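## 4.2 Small items at the basin

The surface around a washbasin is usually planned for soap and little else. In the notes from all sites it held a good deal more. Of the 2398 placements coded with the Wisis sheet, 999 were at or inside a basin, and most of these were items that had a storage place elsewhere in the same room. This section deals with those placements. Items on tables and chairs are covered in 4.3.

We coded a placement as "ledge" when the item stood on the rim or back ledge of the basin, "bowl" when it lay inside, and "adjacent" when it was on a counter, cabinet top, or shelf that a person at the basin could reach without taking a step. Where an item touched two surfaces, it was coded by the one bearing most of its weight. Widad Nasrallah coded the Asine and Ifans notes. The Daden notes were coded twice, and differences were settled in favor of the earlier reading unless the note itself was unclear.

The Ifans room differs from the other two in that its basins are not fitted along a single wall counter. They are separate fixtures, with different bases and faucets, in a large open room that also has tables and office chairs. A person standing at one basin has the next within a short distance, and the floor between them is used for walking. Waste goes into bins that stand on the open floor.
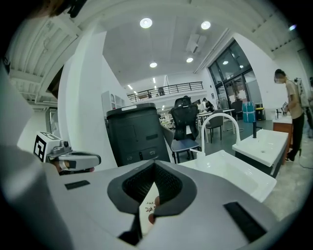 Figure 3. Washbasins in the Ifans room, with a lidded bin to their left and a balcony beyond.

Two features of this layout affected the coding. First, the white basins have little flat surface of their own. A tall faucet takes up the middle of the back ledge, and what is left suits narrow things such as a spray can or a piece of soap. Second, a basin without a counter beside it leaves no adjacent surface, so the choice for a larger item is between the bowl and somewhere farther off. At Asine, where a long counter joins all the basins, bowl placements were rare and adjacent placements were common. At Ifans the pattern was reversed.

Hair dryers show this most clearly. A dryer is too wide for the ledge, does not stand well on its own, and has a cord that must go somewhere. At Asine it was nearly always laid on the counter with the cord hanging over the front. At Ifans it was often laid in the bowl, toward the front edge and away from the drain, with the cord bunched under it. In several notes a cloth had been put down first. We coded the cloth as a separate placement when it was spread or folded, and as part of the dryer's placement when it was crumpled beneath it. Figure 4 shows the second case.
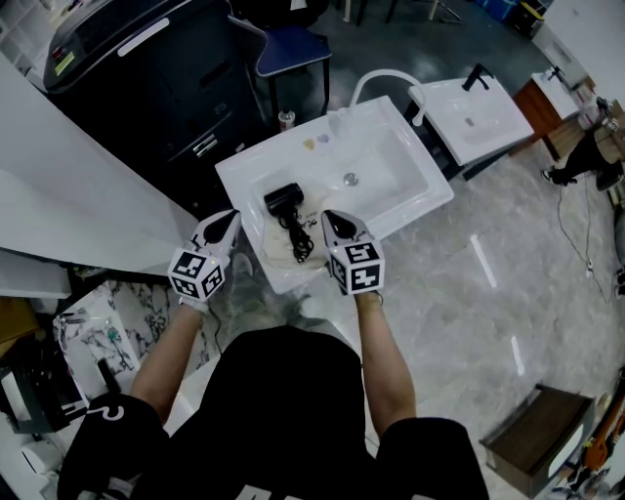
Tala Chidiac, reading an early draft in August, objected that a cloth under a dryer should never be folded into the dryer's own entry. In her view the cloth turns the bowl into a shelf, and a sheet that hides it will undercount the times people make a surface where none was provided. She also asked whether anyone would run water in a basin being used this way, and suggested that "bowl" be split into basins in use for washing and basins in use for storage.

We kept the original rule for the totals, as the Daden notes do not always mention cloths. A second pass was made over a subset of 400 bowl placements, this time listing every cloth, towel, or mat separately. The ranking of the 3 placement types did not change at any site. The suggested split was not possible with our material: the notes record where things were and say nothing regular about the faucet.

Cords were a further difficulty. The sheet has one line per item and no place to enter where its cord runs, so a dryer in the bowl with a bunched cord and one with its cord trailing to the floor received the same code. For a study of reach or of tripping this would be a serious gap. For the present purpose, which is to find out what kind of surface is missing near a basin, we left it as it was and added the cord position to the remarks column wherever the note gave it.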